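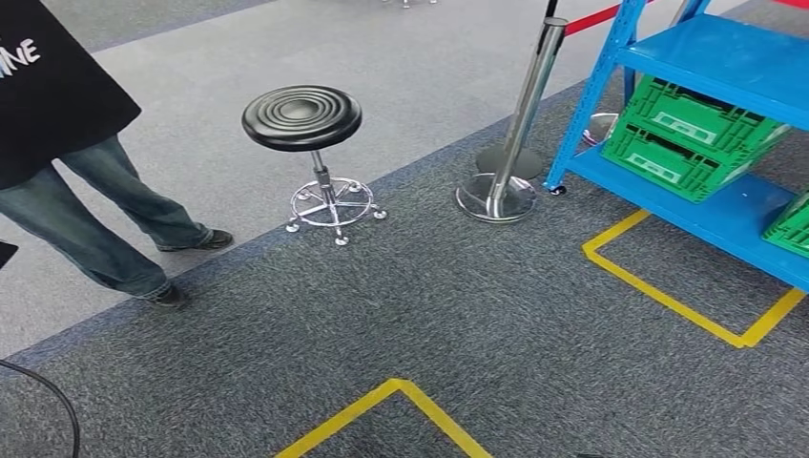
Re: Urnley newsletter - recipes and the June potluck

Hello again everyone,

Nuanchan Phuthong wrote:
> Does anybody still have the sticky rice recipe from the
> last potluck? I copied it down but lost the card, and my
> sister in Srithong has been asking me for it. Also, are
> we starting at noon or at 2?

Nuanchan, I do have it, and I'm so glad your sister wants to try it! You'll need 300 grams of rice, soaked overnight if you can manage it (I've gotten away with four hours, but it came out a bit chewy in the middle). Steam it for about 34 minutes and turn it over once, then stir in the warm coconut milk and let it sit under a towel while you cut up the mangoes.

We're starting at 2, same as last year, in the long room at Drimora. Come in by the side door and go up to room 303 if you have anything that needs the fridge.

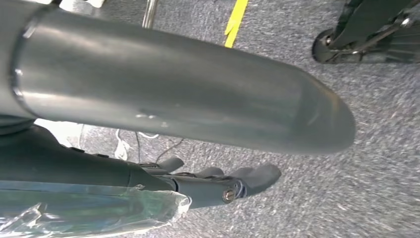
I'd go easy on the salt in the coconut milk, by the way. My first batch had a whole teaspoon in it and my poor husband ate two bowls without a word - he's a patient man. Half a teaspoon is plenty for that much rice.

If you're bringing a hot dish, please bring a trivet too, and put your name on the bottom of the pan. I still have a blue casserole lid from last year and would love to get it home to somebody.

Warmly,
Peg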